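What 259 Shoppers Told Us About Food Waste in Gurkcombe
Project report by Jyoti Bisht and Marek Kubíček

We wanted to know why good food ends up in the bin, and we had a brilliant time finding out! In April we stood outside the Brinton market with clipboards and spoke to 259 people. Then 75 of them agreed to keep a bin diary (thank you, all of you).

Indoors
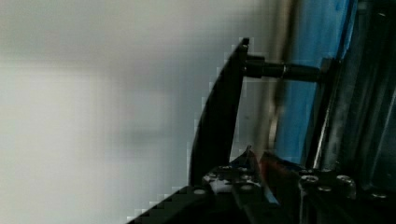 Fig. 1. Pale wall, with dark parts close up.

The diaries gave us 2198 separate entries, far more than we had dared hope for. Bread came top, then salad leaves, then fruit. We were amazed by how much bread goes stale simply from being left open overnight. Yogesh Kanaujia typed up the fruit pages and found bananas on nearly every one.

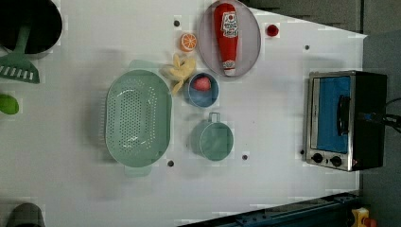 Fig. 2. Colander, cooking pot and yellow toy bananas on a white tabletop.

People had wonderful ideas of their own too. One family in Ornavton keeps an "eat me first" shelf in the fridge, and three diary keepers copied it after we passed the tip on. Soup was the favourite rescue meal by miles, with banana bread close behind.
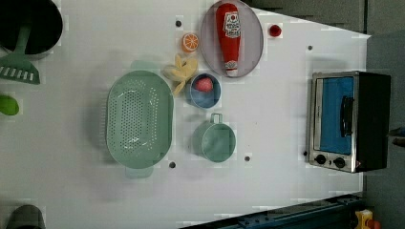 Fig. 3. Green slotted turner and mint-green colander.

Next time we would run the diaries for longer and weigh the waste, as "half a loaf" means very different things in different houses. Shanti Katiyar has already offered to lend us her scales.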